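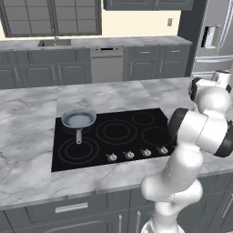
September, notebook, stair gate latch, second round

Continued with the Movau gate after lunch. The new spring from Natitz is stiffer than the old one, and I can feel it in the thumb. For a parent who holds a baby on the other arm it is maybe too much. I wrote 19 newtons on the tag, the old one is in the box with the blue lid.

Cycles: stopped at 63 because the lower hinge pin started to walk out. I pushed it back and put a drop of thread lock. Not a real repair, please do not copy it to the drawing.

Width: with both extensions from Imier the gate still leans 5 mm to the latch side. On the Mösli wall plate it stands straight, so I suspect our plate and not the frame. To check with the long level.

The paint on the handle has a small chip. I don't know if it came like this or if I did it with the clamp.

Still open:
- ask Natitz for the softer spring, same length
- new hinge pin, with a head this time
- instruction sheet, step 5: the arrow shows the wrong direction

The gate stays on the bench, please leave the clamp closed.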